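September, back at the bench

Workshop notebook, group ride bikes and route. Kettle on, radio off, writing this before I forget what I did.

Started with the rear wheel off the blue hack bike, the one everybody borrows when theirs is in bits. It had been clicking all the way down Nirkden Hill on the night ride and I was sure it was a spoke. Went round the lot with the tension meter and they were fine, a bit low on the non-drive side but nothing that would click. Took the cassette off and found the lockring barely finger tight. So that was me, last month, not doing it up. Greased the threads, torqued it properly, spun it in the stand. Quiet. I'll ride it to the shop and back before I call it fixed.

Freehub while I was in there: two pawls gummy, one fine. Cleaned all three, light oil, no grease this time (grease is what gummed them up, I think, once it gets cold).

Lights

The big job. We're down to seven lights that will do a full loop on high, which isn't enough if we get the turnout we had in August. Ran the two Ehlers ones side by side on the bench from full charge. The newer one held its 500 lumen setting until I got bored and went for chips, and was still going when I came back. The older one dropped to low well before that and then sulked. I'm putting it down as a rear-of-group light only. Someone had written LOOP OK on its battery in marker and I have crossed that out!

Bar mount on the older one is cracked as well. Rubber strap will do for now.

Route notes, Grallside loop

Rode it backwards on my own in daylight to see what's changed. The canal end is much worse than it was – glass all along the wall side for a good 200 metres, so keep right and go single file. The drain cover outside the old Pasmont works is still missing its corner and it is exactly the width of a mountain bike tyre. I want a light pointed at that every time. The steps behind the works are rideable again now the skip has gone, but they come up quick and there's a turn straight at the bottom, so let people see them at walking pace first.

Two punctures on my own ride, both rear, both glass. Tubeless sealed the first one and gave up on the second. Plugged it, pumped it, got home on it. The tyre's past it anyway, you can see casing in two places, so I've cut it up for boot patches.
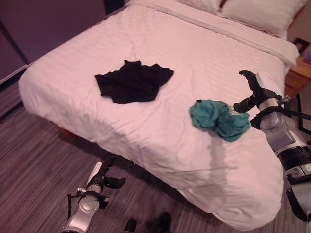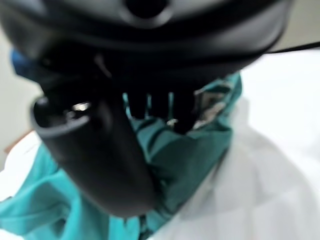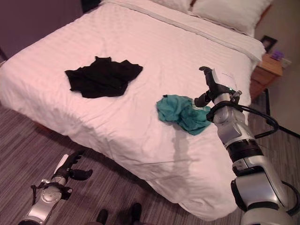

Brakes

Bled the front on the hardtail. Fluid came out the colour of tea, and there was a fair bit of air behind it. Lever's firm now and bites where I like it. The rear could do with the same but I ran out of fluid with about a thimble left in the bottle, so it stays spongy until the order comes. Don't lend this bike out for the steps!

Pads: front resin ones glazed, sanded them flat and put them back. Rear sintered, loads left. I do think the resin ones are wrong for that long drag down from Grallside, they howl the whole way and set the dogs off, but they were what was in the drawer.

Odometer on the hack bike says 2,984, and I can't remember whether it's set to miles or kilometres. Either way the chain has had it. Checker drops straight in at the worn end. New chain on, old cassette kept, and it skips a bit in the smallest cog under load. I can live with that, you never use it on the loop.

Still to do

Order brake fluid, plugs and some more rim tape.
Rear brake on the hardtail.
Swap the sulky Ehlers battery into the other body and see if it's the cell or the switch.
Ring the council again about the drain cover.
Sweep up. There's cut tyre all over the floor.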